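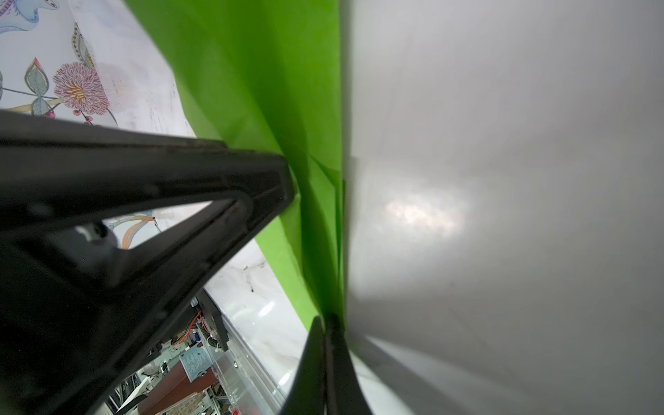
Two black fingers close on a fold of lime-green fabric, seen from the robot's wrist.

Two Hands, One Shirt, and a Lot of Waiting

August 2024

The invitation said I would see a robot do my laundry. I would like it noted that I own more than one piece of laundry.

Gristlow holds its open day in a low building behind a tile warehouse, and by ten in the morning the parking lot was full. People had brought their kids. There was a line for coffee and a longer one for Bimano, the two-armed machine the company has been promising since February, when it put out a video of a towel being folded in 21 seconds. The video was sped up. The small print said so, if you paused it.

At the event itself, nothing was sped up. A presenter gave a talk about dull chores and how much of our lives they eat, and then the arms began to move. They moved the way a person moves in a dark room full of furniture. One hand came down, stopped, thought about it, and came down some more. The crowd got very quiet, the way people do at a golf tournament.

The first fold took 195 seconds by my watch. I timed three more and none came in under two minutes. The second was scrapped when the cloth slid out of the left hand, and a staff member reached in, smoothed it flat and stepped back. This was called a reset. I heard the word a lot that day.

Cloth is hard, and I don't want to be unfair about that. A box stays a box when you pick it up. A piece of fabric turns into something else every time you touch it, and a hand with two stiff fingers has to find an edge, pinch it, and hope it pinched one layer. The wrist cameras feed a screen above the stage, and I found that screen more interesting than the stage. From up there you see a robot folding. On the screen you see a fingertip pushing into a crease, and you start to understand how little it has to go on.

The software behind it is called Wumbei, and it learns from people guiding the arms by hand. How many tries does it need for a new garment? The answer I got was 60 for "something simple." I asked about a fitted sheet and got a smile.

I also asked what happens when the light changes, or the table does. The reply was that Bimano is "robust to variation." So could they try it with my jacket? They could not. It has a zipper, and zippers are planned for a later release.

At the back of the hall, a smaller firm called Skarkudura was showing a sorting arm that drops bottle caps into bins. It drew almost no crowd. It did the same plain job for the 28 minutes I stood there eating a sandwich, and it never needed a reset. Its makers didn't claim it would change my life. I trusted it more than anything else in the building, though I have no bottle caps to sort.

Gristlow says it will start home trials next year. It would not give me a price, or say whether a staff member comes with it. The kids loved it, I should say. One boy near me cheered at every fold, including the one that fell apart - and when the arms finally laid down a neat square, the applause was real and I joined in.

Then I drove home and did a load of darks. The folding took me one side of a record.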